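Início | Produtos | Demonstrações | Assistência | Contactos

Par de garras manuais Prukmont com cubos marcadores

Distribuição: Grandimport

As garras manuais Prukmont são ferramentas para gravar movimentos de manipulação feitos por uma pessoa. O operador segura uma garra em cada mão, faz a tarefa com os próprios braços, e o percurso das duas ferramentas fica registado para depois ser usado na programação de um braço robótico. O conjunto é vendido pela Grandimport em Portugal desde setembro e pode ser visto em funcionamento nos nossos dias abertos.

Esta página foi escrita depois do dia aberto na sala da Ojala, em 2019-01-05. Vieram clientes da área da embalagem, dois professores de escola técnica e algumas pessoas que só conheciam o produto pelo catálogo. A apresentação foi feita por Kazuhiro Sakamoto, técnico de aplicações da Prukmont, e muitas das indicações que seguem vêm das perguntas que lhe foram postas nesse dia.

Como se trabalha com o conjunto

Cada garra tem um punho e um cubo branco com marcadores a preto e branco. A posição da ferramenta é calculada a partir destes marcadores, por isso é importante que fiquem limpos e sem riscos. O técnico recomenda um pano seco, nunca álcool. O operador deve começar com os braços em posição confortável, esperar o sinal de início e só depois avançar para o objeto. Um movimento lento e contínuo dá melhor resultado que um movimento rápido com paragens.
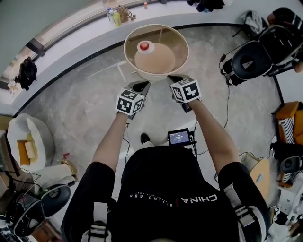

Trabalho com as duas garras diante de uma taça bege pousada no chão.

A pergunta mais frequente foi se é preciso uma bancada. Não é preciso. O conjunto pode ser usado em mesa, em prateleira ou no chão, desde que o operador tenha espaço para abrir os braços. Para quem trabalha com objetos no chão, o senhor Sakamoto aconselha fazer pausas de 2 em 2 gravações, para não cansar as costas. Um dos visitantes perguntou também por objetos redondos. São possíveis, mas pedem alguma prática: convém aproximar as duas garras ao mesmo tempo, uma de cada lado, e fechar com pouca força.

Os cabos merecem atenção. Devem passar junto ao corpo e ter folga suficiente para o braço esticar completamente. Se o cabo puxa, o operador corrige o gesto sem dar por isso e a gravação fica com essa correção. Nós fazemos sempre um ensaio sem gravar, com os braços bem estendidos, e aconselhamos os clientes a fazer igual.
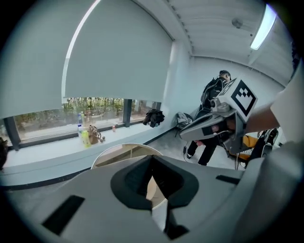
Sobre a luz da sala, a regra é simples. A luz do teto deve ficar acesa durante toda a sessão e o sol direto sobre os marcadores deve ser evitado com um estore ou uma cortina. Não é necessário escurecer a sala. Também não é necessário esvaziá-la: os móveis podem ficar no lugar, se não taparem os cubos e se o operador não tropeçar neles.

Aprendizagem

Uma pessoa sem experiência precisa normalmente de uma manhã para ganhar confiança. A formação incluída na compra tem 3 horas e é dada nas instalações do cliente ou na sala de demonstração. Pode ser em português ou em inglês. O manual em português está pronto, mas o capítulo sobre calibração ainda está em revisão e é enviado à parte, por correio eletrónico.

O conjunto inclui

- duas garras manuais, esquerda e direita
- cubos marcadores já montados
- cabos de ligação
- manual e folha de calibração
- mala de transporte Berkside

Garantia: 12 meses, peças e mão de obra. Os cubos marcadores são considerados material de desgaste e podem ser encomendados em separado. Para escolas, há um regime de aluguer com caução de 100 euros, que é devolvida no fim se o material voltar completo.

Próximas demonstrações

As visitas são feitas por marcação, em grupos pequenos. Quem quiser experimentar pode trazer os seus próprios objetos, de preferência os mesmos que usa na produção. Pedimos apenas que nos diga antes o peso e o tamanho. Objetos de vidro aceitam-se, mas ficam à responsabilidade do visitante. O preço é indicado por proposta, depois de sabermos quantos postos de trabalho são precisos.

Partilhar (12) | Comentários (3)

Grandimport | Contactos | Condições de venda | Todos os direitos reservados | Voltar ao topo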